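Citari Sloped-Wall Sorting Bin, Sheet Metal
Trilano Storage and Handling - Bins and Trays
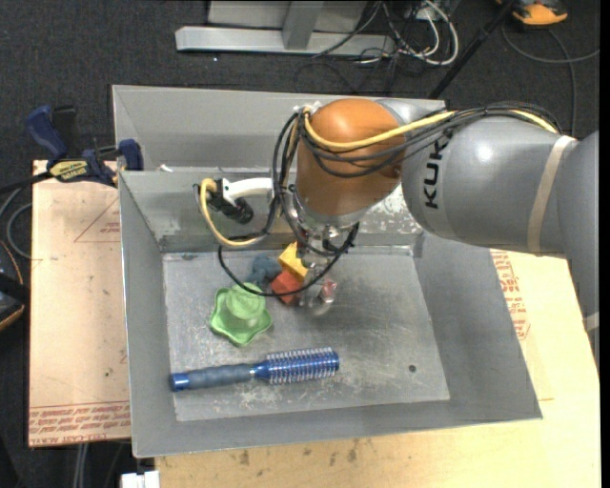
The Citari sorting bin is an open-top metal container for small loose goods such as toys, molded parts, samples and returned merchandise. It is supplied by Trilano to schools, toy libraries, repair workshops and sorting rooms. The side walls slope outward, which leaves the contents in plain view and within easy reach from above. In the installation shown, a few toy-like objects lie together on the floor of the bin, and a second gray metal bin stands directly behind it. The floor carries fine scratches and whitish scrapes. Marks of this kind are to be expected on bare working surfaces and are not covered by the warranty.

Bins may be placed singly or in rows. Customers who sort by type or by size generally order them in pairs, one for incoming items and one for items already checked. Bins intended for the same row should be ordered together so that the height of the walls matches.

Product details
Order number: Citari 233
Material: sheet metal
Color: gray
Depth at center: 200 mm
Maximum load, evenly spread: 30 kg
Supplied: assembled, without lid

Care and cleaning
Wipe the interior with a damp cloth and a mild detergent, then dry it fully. Steel wool and scouring powder should not be used. Before each cleaning, remove scraps of paper and packaging from the bin and from the gap between neighboring bins. Scuffs on the walls may be treated with the Tejada surface paste, available separately.

Related items
Tejada surface paste, 500 ml
Cutamano bin stand, fixed height
Cutamano label holder, clip-on

Ordering
Orders are accepted from schools, public bodies and registered businesses. Private customers are asked to contact a Trilano dealer. Bins are shipped on pallets and must be inspected on delivery - dents and bent edges should be noted on the delivery slip before it is signed. Unused bins may be returned within 30 days in their original packaging. Return freight is charged to the customer unless the goods were supplied in error.

Page last revised October 18, 2021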